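Search this site
Search
Go

Grevasance Bin Picking Kit: My Gallery and Some Opinions
Posted in July by Raluca Buzatu

I've had the Grevasance kit on my arm for long enough now that people have started emailing me instead of reading the manual, so here's the gallery page I kept promising. If you missed the earlier posts, Grevasance is a retrofit kit for people who already own an industrial arm and want it to pick parts out of a bin. You don't get a robot. You get the tool, the bracket set, a hose and cable pack, the software license and a very heavy box of fasteners (I still have fasteners left over, which worries me a little). Mine came through Stanciu, the reseller, and I paid the normal price for it like anybody else.

I run a small integration shop in Neltcombe and most of my customers make things in short batches. They don't want to hear about cycle times down to the millisecond. They want to dump parts in a bin, walk away, and come back to find them in a different bin. So that's how I've been judging this thing, and I'll tell you right now that I like it more than I planned to!

Setup first. The mechanical side took me an afternoon with a cup of coffee going cold next to me. The flange adapter went on without a fight, and the threaded inserts are good quality, none of that soft stuff that strips the second time you take it apart. The software side took longer, mostly my own fault because I skipped the calibration chapter and then had to go back and read it properly. Janaína Pacheco on the Dikasside support line talked me through the tool offset (Dikasside makes the kit, Stanciu just sells it) and she was so patient with me. If you call, have your license number ready. It's on the underside of the lid, not on the invoice.
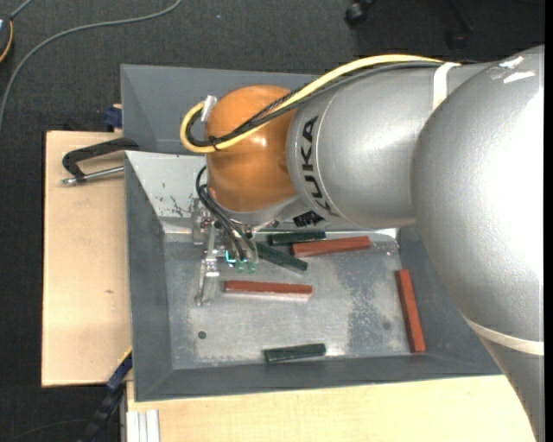

Picking plain blocks is where I tell everybody to start, before you let the kit anywhere near a real part. They're cheap, they're boring, and when something goes wrong you can tell right away whose fault it is. I go with two colors so I can test sorting and picking in the same session, and red and dark green have worked well for me under my shop lights. Notice how they're lying at all sorts of angles, with one red one nearly lined up along the right wall of the bin. I like having a block over by a wall, because walls are where bin picking gets hard. A block out in the middle is easy, you can come down on it from wherever you please. Up against a wall the tool has to come in at the right angle or the software should refuse the pick and move on to another one. Grevasance refuses a bit too often for my taste with the factory settings! There's a clearance value in the tool menu you can lower, and I'd go down in tiny steps with your hand near the stop button. The suction side of the tool, those two little green cups, is what I use for nearly everything flat. The cups are a wear item, so order spares when you order the kit and save yourself the shipping.

A word on cable dressing, which gets one page in the manual and deserves ten. Leave more slack at the wrist than you think is decent. My first try was neat and tidy and beautiful, and then I sent the wrist around to its far position and heard a noise I did not enjoy. Big ugly loops are fine. Tie them loosely, run the arm through its whole range at a crawl, watch every hose, then snip the tie ends if they bother you (they don't bother me).

Bins matter too. Metal ones last forever, but a shiny worn bottom throws glare, and glare was behind most of my missed detections. I moved one lamp and the problem mostly went away. Stanciu will sell you a matte liner as an extra. I haven't bought it, so I can't tell you if it's any good.

Things I'd change: the status screen is too small to read from any sensible distance, the hex bolts on the bracket set come in 2 sizes when one would do, and the log file stops at 300 entries and then starts eating the oldest ones. That last one drives me nuts. Export often.

Would I put it in for a customer? Yes, and I've got one lined up for it. It's not the kit for tangled springs or anything greasy, and I said so when they asked. For molded parts, boxes, blocks and caps, I'd be happy to put my name on it. Got a question I missed? Stick it in the comments and I'll get to it in the evening when the shop is quiet.

Comments

toolroom_pete
Which clearance value did you end up with? Mine skips anything near a corner and it's making me crazy.

Raluca Buzatu
Mine would be wrong for your bin, Pete! Drop it one step at a time from the default and stop as soon as you see it get close. Corners are worse than walls in my experience.

gina m.
Thank you for the bit about the license number. I spent my whole lunch hour looking for it on the invoice.

halfinchdrive
Does the log export over the network or do you have to walk over there with a stick?

Raluca Buzatu
Network works, it's under the maintenance tab. You do have to log in as admin first.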